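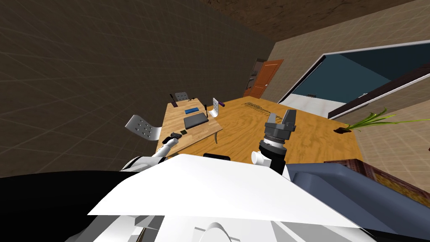
Simulação: as duas mesas, o portátil fechado na mais pequena e os dois braços do robô já esticados para a frente.

Tópico: Afinal as máquinas já arrumam uma mesa ou ainda não?
Secção: Automação em casa e na oficina

chavedefendas67
15 June 2026
Boas pessoal. Abro isto porque no tópico das fresadoras a conversa descarrilou e o moderador (com razão) mandou-nos passear. A discussão era simples: eu disse que ainda faltam muitos anos para uma máquina me arrumar a mesa da sala e caiu-me meio fórum em cima.
Ando desde março a brincar com simulação nas horas vagas. Montei uma sala com duas mesas, cadeiras, uma planta, tralha em cima dos tampos, essas coisas que toda a gente tem em casa. A tarefa é a mais parva possível: pegar nas coisas da mesa e pô-las noutro sítio. E digo-vos, fiquei com muito mais respeito pela minha mulher, pelos meus filhos (bom, por esses nem tanto) e por qualquer pessoa que arrume uma mesa sem pensar no assunto.
A minha posição continua a mesma: para o chão temos aspiradores, para a relva temos cortadores, para cima da mesa não temos nada que se aproveite. Digam de vossa justiça.

marta_do_torno
Depende do que chamas arrumar. Na oficina onde trabalho temos uma célula da Canpolat a carregar peças no torno e aquilo não falha. Faz a noite inteira sozinha, 1,182 peças no último lote, e quem chega de manhã só tem de levar as caixas. Se isso não é fazer um trabalho de oficina, não sei o que é.

chavedefendas67
Marta, mas as peças vêm todas iguais e na mesma posição, certo?

marta_do_torno
Vêm em tabuleiro, sim. E depois? O meu trabalho antes era exatamente esse, tirar do tabuleiro e pôr na bucha. Era uma seca e fazia-me mal às costas. A máquina faz, eu agora programo e meço. Vocês falam sempre como se só contasse quando o bicho dobrar meias.

zeca_limalha
Concordo com a Marta a meias. O tabuleiro é meio trabalho feito. Alguém gastou dinheiro e tempo para que a peça esteja sempre no mesmo sítio. Em casa não há tabuleiro, há um miúdo que larga o marcador na ponta da mesa e um gato que o empurra para o chão. Eu tenho uma serralharia pequena e pedi orçamento à Plundell para uma coisa que separasse ferragens misturadas. Vieram cá, olharam para o caixote, coçaram a cabeça e nunca mais mandaram email.

ana.bricola
Ahah, o caixote das ferragens! Esse nem eu separo, zeca.
Agora a sério, o que me interessa é a parte das coisas moles. Pacotes de sementes, sacos de arroz, panos, meias (desculpa Marta). Uma caixa rígida eu acredito que qualquer pinça agarre, mas um pacotinho amarrotado? Tens isso na tua simulação, chave?

chavedefendas67
Tenho pois, e é onde passo mais tempo. Vou pôr aqui uma vista de junto à garra, que se percebe melhor do que eu a explicar.

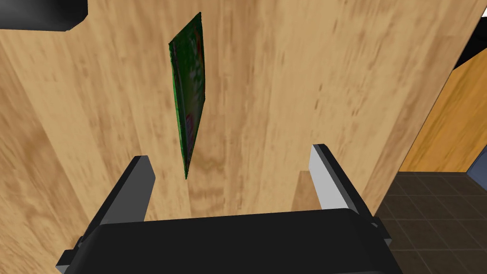 Dedos abertos e o pacote verde do outro lado, quase de perfil.

chavedefendas67
Reparem como o pacote fica fininho visto dali. De frente tem a cara toda impressa, verde e branco, e um bocado vermelho em baixo, qualquer programa o encontra. De lado é uma tira. Se o programa se engana um nadinha na profundidade, fecha os dedos no ar ou vai contra a madeira. Uma pessoa arrastava-o com o dedo até à borda e apanhava-o por baixo, e é esse truque que eu ando a tentar ensinar há 3 fins de semana.

ana.bricola
Ok, isso é muito mais estreito do que eu imaginava. E a mesa também não ajuda, com aqueles veios escuros e os nós todos!

chavedefendas67
Os veios pus de propósito. Com um tampo liso e branco tudo parece fácil.

velho_do_rele
Desculpem meter a colher, mas isto é simulação. Em simulação até eu danço ballet. O atrito é o que tu escreveres no ficheiro, a embalagem amarrota como o motor de física deixar. Trabalhei muitos anos com autómatos e a única coisa que aprendi foi a desconfiar de tudo o que não tem um cabo ligado à parede. Mostrem-me uma máquina verdadeira numa cozinha verdadeira com migalhas e depois conversamos.

chavedefendas67
Velho, não discordo, mas repara que isso joga a favor do que eu disse! Se na simulação, com tudo certinho, já me vejo grego, imagina com migalhas.

velho_do_rele
Então estamos de acordo e eu não gosto nada disso.

pixel_e_porca
Eu discordo dos dois. Acho que vocês estão a olhar para a garra e o problema há muito que deixou de ser a garra. Dois dedos paralelos chegam para a maior parte do que há em cima de uma mesa. O que falta é treino, muitas mesas, muita tralha diferente, muita luz esquisita. E isso a simulação dá de borla: mudas a cor da madeira, trocas as cadeiras de sítio, pões a planta no outro canto e deixas correr durante a noite. O pessoal do projeto Zarnonport faz isso e partilha as salas todas, vale a pena espreitar.

zeca_limalha
De borla não é, pixel, que a minha conta da luz não é simulada.

pixel_e_porca
Touché. Mas sai mais barato do que partir pratos.

marta_do_torno
Chave, uma pergunta. Para que queres os dois braços? Na célula temos um e sobra. Se me dissesses que um segura e o outro apanha eu ainda percebia.

chavedefendas67
É essa a ideia, Marta, um segurar na borda do pacote e o outro pegar. Por enquanto só uso um de cada vez, que coordenar os dois dá-me cabo da paciência. O portátil, por exemplo, queria levantá-lo a duas mãos. Com uma só tenho medo que rode e caia, e mesmo a fingir custa ver.

ana.bricola
Percebo perfeitamente, eu até a jogar peço desculpa aos bonecos.
Olha, e aquela coisa escura às riscas na mesa grande, é uma grelha? Isso deve ser um pesadelo para agarrar, tão rente ao tampo.

chavedefendas67
Para mim conta como grelha, sim, veio num pacote de objetos já feitos. E é mesmo isso, está rente à madeira e não há por onde meter o dedo. Deixei-a para o fim. O marcador roxo na mesa pequena também tem que se lhe diga, basta um toque e vai a rolar.

torradeira_zen
Leio-vos há que tempos e nunca escrevo, mas este tema toca-me. Tenho a minha mãe em casa com muita dificuldade em baixar-se e em agarrar coisas pequenas. Não preciso de uma máquina que arrume depressa nem bem. Se demorasse 5 minutos a levar um pacote de bolachas da mesa para a mão dela, eu assinava já. Vocês medem isto com a bitola da fábrica e há muita gente para quem devagar serve.

marta_do_torno
Torradeira, tens toda a razão, e nessa parte dou o braço a torcer. Para mim devagar é prejuízo, para a tua mãe é outra conversa.

velho_do_rele
Devagar serve, desde que não falhe perto de uma pessoa. Aí é que eu fico picuinhas. Um braço que não sabe onde está o pacote também pode não saber onde está a mão da senhora. Antes de comprar fosse o que fosse queria ver a paragem de emergência e quem assina por baixo.

torradeira_zen
De acordo. Vi um folheto da Cillthorpe com um braço de mesa para cadeira de rodas e a primeira coisa que perguntei foi essa. Ainda estou à espera de resposta. Se alguém aqui já o viu a funcionar, diga qualquer coisa, por favor.

zeca_limalha
Nunca vi, mas tenho um cliente que trabalha com cadeiras de rodas, pergunto-lhe e mando-te mensagem.

pixel_e_porca
Chave, partilhas a sala? Gostava de tentar o pacote com uma abordagem mais inclinada, a entrar de lado em vez de apontar a direito. Aposto um café que consigo.

chavedefendas67
Partilho, deixa-me só limpar o ficheiro, que está cheio de comentários com palavrões. E aceito o café. Mas tem de ser com o pacote assim de perfil, não vale rodá-lo antes!

pixel_e_porca
Combinado. Manda por mensagem quando estiver.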